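Bathroom Tips: Keeping a Freestanding Tub Clean, and Trying the Graren Hand Gripper Kit

A freestanding bathtub is beautiful, but it asks more work than a built-in one. You must clean it on all sides, and the floor under its edge too. I have cleaned such tubs for a long time, and this spring I also tried the Graren kit, a pair of hand-held grippers which are sold for teaching household work to robots. You hold one gripper in each hand, do your normal cleaning, and the kit records how you move. Later the recording is sent to the Wusov service, where it is prepared for training a robot arm.

Many readers wrote to ask if the kit is good for bathroom work. I will answer this, but first the tips, as they are useful with any kind of hands.

Before you start

Take everything off the rim of the tub and open the blind a little. Daylight from the side shows soap film much better than the ceiling lamp.

Rinse the tub with warm water, then let most of it run away. Do not leave it full. A cleaner works poorly when it is thin like soup.

Put your bottles on one side only, where you can reach them without turning. With grippers this is very important - you cannot feel behind you with a plastic finger.

Cleaning the inside

Use a soft cloth or a fluffy duster head, never a rough pad. Glossy surfaces get small scratches, and in the scratches the dirt stays. Go along the rim first, in long strokes, and then down the inner wall to the drain. Small circles look busy but they leave marks.

The overflow drain is the place most people forget. Wrap a thin cloth over one finger and go around the ring two times. If there is white scale, put a piece of paper towel wet with vinegar on it for 18 minutes, then rinse well. Please do not use vinegar on real marble, it eats the surface. On tile which only looks like marble, read first what the maker says.

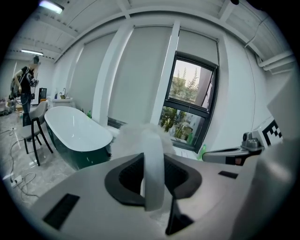
Working by the tub with the hand grippers.

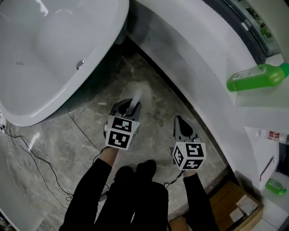

Written by the Household Desk, Brerkard Home Pages
Filed under: Bathroom, Tools on test

How the kit behaves in the bathroom

The Graren set costs 339 dollars for the pair, and the Wusov service is paid separately, 101 dollars for one month. For home use it is not cheap. For a small cleaning company which wants to prepare its own recordings, I find the price fair.

What I liked: the fingers hold soft things well. A fluffy duster head or a folded cloth stays where it is, also when you press. After one hour my wrists were tired, but less than I expected. The printed square markers on the grippers should be kept clean. Wipe them with a dry cloth before each session, and do not let foam dry on them.

What I liked less: thin, wet things slip. A wet sponge cloth I had to pick up three or four times. Opening a bottle cap with two grippers is possible, but it takes patience, so I advise to loosen the caps by hand before you begin.

The manual has 2807 words and most of them are about software. On cleaning there is one short page. It says to move slowly. I agree, but slowly does not mean with stops. Keep one calm speed from the start of the stroke to its end.

Cables and water

Keep every power strip far from the tub, and dry the floor before you plug in anything. Run the cables along a wall if the room permits it. Where a cable must cross the floor, tape it down flat. Bathroom tile is slippery already, and you will look at the tub and not at your feet.

Wear closed shoes with a rubber sole.

The floor around the tub

Clean the floor last. Under the curved edge of the tub there is a narrow gap, and hair and dust go in there. A flat mop does not reach. I use an old cotton sock pulled over a long wooden ruler, and push it through from one side to the other.

For grout lines take a soft toothbrush and baking soda paste. Leave it a short time, brush along the line, and wipe with clear water two times. If you skip the second wipe, a gray veil stays on the tile.

Would I buy it?

For recording work, yes. I compared it with the older Goodwin set, which is heavier and has a stiffer trigger, and for long strokes on a tub the Graren is more comfortable. For only cleaning your own bathroom, keep your money and buy good cloths. Wash them without fabric softener, or they will smear the next time.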